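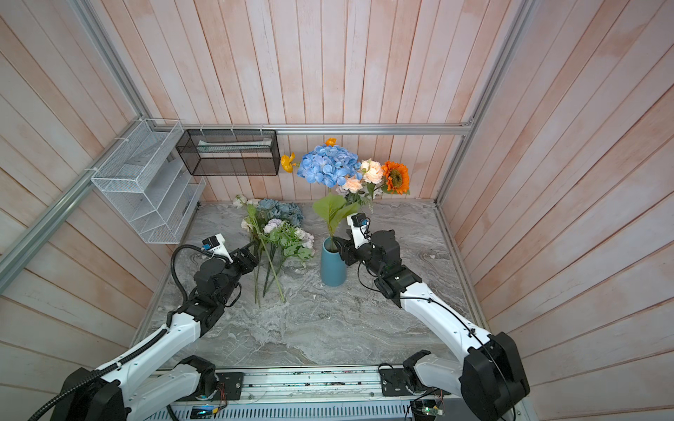

Teal vase, faux flowers and the marble-pattern tabletop

Clenerora Community Help > Home & Making > Faux flowers

How do I get a big mixed bunch into a tall vase with a narrow neck?

Asked by tealvase_tess

Hello all! I have gone a bit mad for artificial flowers since January and I am having the best time, but I've hit a snag with my favourite vase and would love some ideas.

The vase is the tall teal-blue one, ceramic, with a narrow neck. I adore the colour. At the moment the only thing in it is one stem with broad green leaves, and that on its own looks lovely, very calm. The trouble starts when I want to add the rest. I've got two groups of flowers to choose between. The bright lot has a big blue hydrangea, an orange sunflower with a dark centre, two peach roses, a little pale lilac bloom and a couple of small orangey ones. The softer lot is a dusty-blue hydrangea, a lavender flower that looks like a rose, some whites and some pale pinkish-white blossom, all with good long stems.

My questions, sorry, there are several:

Which group would you put with teal? My sister says the orange, my heart says the lavender.

How many stems can I sensibly ask a narrow neck to take? I tried 14 in a different vase of the same sort of shape (a Van Acker one I had from a car boot sale) and they jammed solid, then when I pulled one out they all came up together like a mop.

And do you put them in one by one, or make up the bunch in your hand first and drop it in whole? I've seen both done and both looked easy when somebody else was doing it!

It's going on a sideboard against a wall so it doesn't need to look good from the back.

Thank you in advance, this board is always so kind.

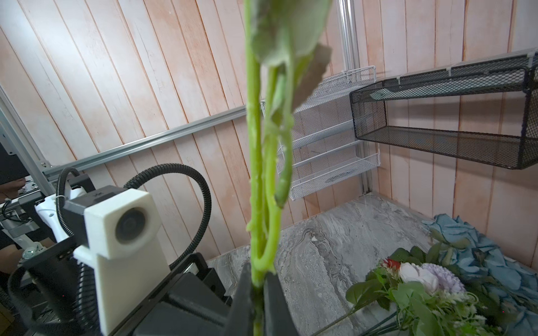
by Banafsheh Mohammadi | October 9, 2025 | Faux flowers helper

Oh, what a gorgeous vase to be stuck on! I love a tall narrow neck, it does so much of the work for you once you get the hang of it. The flowers stand up straight and you don't get that sad slump to the sides that you have in a wide bowl.

First thing, look at your stems before you look at your flowers. Pick one up low down and hold it upright in front of you. A lot of faux stems have a second, thinner stem that branches off high up, just under a leaf, and loops back down beside the main one. It's easy to miss when everything is lying in a heap. If you push that into a narrow neck as it is, you are asking the neck to take double, and the loop hooks itself round its neighbours. I would bet my best scissors that this is where your mop came from!

So straighten the side shoots first. If there's wire inside you can coax them upwards with your fingers, a bit at a time, until they point the same way as the flower. Any little tendril that hangs down, curl it up or tuck it behind a leaf. Don't cut anything yet. I cut a whole lot of side shoots off once, feeling very efficient, and then had a bald patch in the middle of the bunch that I could have filled with exactly those bits.

Next, lay everything down with the stems pointing towards you and the heads away. Then you can see the lengths properly. In a tall vase I like the tallest flower to stand up to one and a half times the height of the vase, but do trust your eye, some people prefer it much lower and it looks very smart.

One by one, every time, for a narrow neck. Start with your leafy stem, which you've already done, and lean it slightly to one side. The next stem goes in leaning the other way so the two cross inside the vase. The third goes between them. By then you have a sort of lattice in there and the later ones will stay where you put them. Hold each stem near the bottom end when you lower it in. If you hold it up by the head it swings about and you end up poking the rim.

Big heads go in early and low. A hydrangea is the best friend you could have here, it covers the rim and hides all the crossing stems. Save the thin, wispy things for the end, they'll slide in almost anywhere.

As for numbers, I'd go by how it feels. When a stem needs a shove, stop. If you still want more flowers, tape two thin stems together below the leaves with green florist's tape, and they go in as one. The Clenard tape is my favourite, it stretches nicely and doesn't leave my fingers sticky, but any of them will do.

Colour! I'm with your sister, sorry. Orange with teal is such a happy pairing, and the sunflower would sing. But if the sideboard is in a bedroom then the lavender all the way. Please come back and show us!

Banafsheh

Reply from Ostance_Jan

use sand in the bottom. tall vases tip. 2 cups did mine

Reply from tealvase_tess

Jan, good shout, I've got play sand in the shed. Banafsheh, THANK YOU. I went and looked and there are loops on nearly all of them, I can't believe I never noticed. Going to have a straightening session with the radio on tonight. Still torn on colour.

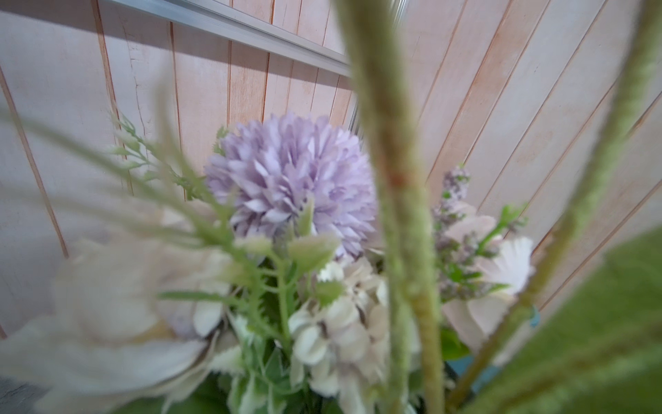

Page 2 of 2

Reply from mossandmauve

Can I put in a word for the soft colours? I'm a huge lavender fan, and I think the trick is texture, so you don't need the strong colours to make people look.

A pale purple pompom is about the nicest thing you can put in the middle of a faux bunch. All those narrow petals going almost white at the tips, it catches the eye straight away. Put it a touch to one side and then settle a creamy white hydrangea-type head just under it. The little four-petal florets against the shaggy pompom are heavenly together! Then a pale blush flower with wide ruffly petals on the other side, set a bit further back so that it doesn't compete.

For the edges, go thin and airy. I like lilac sprigs with tiny buds coming up behind the blush one, something ferny reaching out on the left, and a few long grassy blades in front if you've got them. The grass is great fun, though keep it to one side or it goes everywhere.

I'd disagree with Banafsheh a tiny bit about always doing it one at a time. With the soft, small stuff I make little bundles in my hand, a sprig and a fern and a bit of grass, twist them together at the bottom and pop the bundle in as a single stem. Big heads one at a time, yes, completely agree.

Fluff the petals last of all. I do 15 minutes with a cup of tea and it makes more difference than anything else I do. They come flat out of the packet and need opening up with your fingertips, working from the outside in.

And you do have two lots of flowers, Tess, so why not swap them? Lavender now, sunflower when the weather turns grim and you need cheering up.

Reply from Banafsheh Mohammadi

Ooh, the bundles are a lovely idea, I'm pinching that for the small sprigs. And yes to swapping! Tess, if you do change them over, take them out in the opposite order to how they went in and they'll come away easily.

Reply from tealvase_tess

Lavender it is then, and my sister can have the sunflower version for her birthday tea. Sand is in!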